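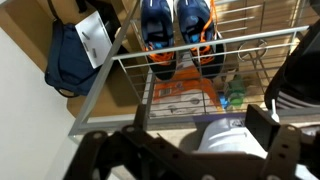 Surneo Fermentation Heat Wrap

Home > Fermenting Gear > Heating

In stock. Ships from our back room in Brarkonari.

I held off on selling a heat wrap for years. My own kitchen stays warm enough from May on, and for the rest of the year I used to shuffle my jars between the top of the fridge and the cupboard over the water heater like some kind of nervous hen. Then we moved to a house with neither (the fridge is built in, the heater is in the garage) and my first October batch of ginger bug just sat there. Five days, no bubbles. I fed it, stirred it, talked to it, and finally ordered four different wraps to see which one I could live with.

The Surneo is the one I kept, and it's the one I use on ginger bug, water kefir, tepache and the odd jar of sourdough starter when a friend drops one off looking sad.

What it is

It's a flexible strip that goes around the outside of your jar and closes with a hook-and-loop tab. There's a little dial on the cord with three settings, and a stick-on thermometer strip in the box. The outside is a plain gray fabric you can wipe down. Please don't put it in the wash! I have had that email more than once.

It fits jars from a half gallon up to 2 gallons. On a half gallon jar the ends overlap quite a bit, so start the wrap with the dial side underneath and let the tail go over the top. On a quart jar it's just too long, and I'd steer you to the small mat instead.

How I use it

I put the wrap on the upper half of the jar, well above any sediment, and stick the thermometer strip on the opposite side from the cord. Then I start on low and leave it alone overnight. Most wild sodas seem happy for me anywhere over 70 degrees, and low gets me there in a chilly kitchen without any fiddling. Medium is for the garage. I've used high exactly one time, during a power-company mess when the whole house was freezing between outages, and I checked it every hour.

If you're doing water kefir, go easy. The grains will eat through their sugar faster when they're warm, and if you're used to a two-day brew you may want to taste at the one-day mark. My first warm batch came out so sour I used it on salad (it was pretty good on salad).

Tepache people, you probably know this already, but warm pineapple moves FAST. Burp your bottles.

What I don't love

The cord is short. It reaches from my counter to the outlet behind the toaster and that's about it. The dial also has no light, so I've walked past it more than once thinking it was on. The Vaněk wrap has a nice little green light and a longer cord, but it costs nearly twice as much and the tab on mine started peeling after one winter, so I don't carry it.

The Eltance wrap comes up a lot in questions too. It's a perfectly fine wrap if you only make small jars. It wouldn't close around my big one.

From a customer

"I bought one for my tej because the spare bedroom is cold and my wife wanted the closet back. It has been running since fall with no trouble. I would like a longer cord." Tekle Sisay

(See? It's the cord.)

In the box

One heat wrap with attached cord and dial
One stick-on thermometer strip
One folded instruction sheet, which is very tiny print, so I've typed up my own and I'll email it to you if you ask

Questions I get

Can I leave it on while I'm at work?
I do, on low, with the jar on a tray. Read the safety section on the sheet first and keep the cord and dial away from drips.

Will it work on a plastic bucket?
I only use mine on glass, and the instruction sheet says glass or ceramic. Please stick with that.

Can I wrap two small jars together?
You can get it to close, yes, but each jar only gets warm on the outside edge. I gave up on it.

Do you ship outside the US?
Not on this one, the plug is US only.

Returns

Send it back within 30 days if it doesn't fit your jar. Wipe it down first, please. Item number 803, and put that in the subject line so I can find your order.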